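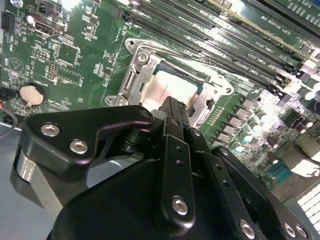

Notes for slide 1: Why I talk about old computers

Good evening, and thank you to Tegan Katene for the invitation. Say the name of our group slowly: Kanurach Repair Evening. Wait until people at the back have found a chair.

I want to speak tonight about keeping a family computer for longer than the shop expects. On the first slide you have the processor with the white paste on it. I will come back to paste later, please keep the question.

Slide 2: My own machine

Bought second-hand in Wadesow, for 300 euros. It is now 11 years old. My daughter writes her school work on it and I do the accounts of the choir. Tell the story of the coffee, but short.

Slide 3: What makes a computer feel slow

Ask the room first. Most people will answer "the processor". In my experience it is more often the old hard disk, or too little memory, or many programs which start by themselves. Pause here. Show how to open the list of startup programs. I removed 20 from my neighbour's laptop, and she telephoned me the next morning.

Slide 4: Dust and heat

Switch off, pull out the plug, open the side. Use a soft brush and hold the fan with one finger so that it does not spin. Do not use the vacuum cleaner of the house.

About the paste: it carries the heat from the processor to the cooler. If you take the cooler off, clean away the old paste and put new. A small amount is enough. (Drink water.)

Slide 5: When to stop

If the repair costs more than half of a good used machine, I stop. Some in Dukwood do not agree with me, and we can discuss it. Before you give a computer away, copy your photographs and erase the disk.

Slide 6: Questions

Leave the address on the wall. Next evening is in April, same room, bring your own screwdriver. If there is time, show the 3 brushes and pass them round.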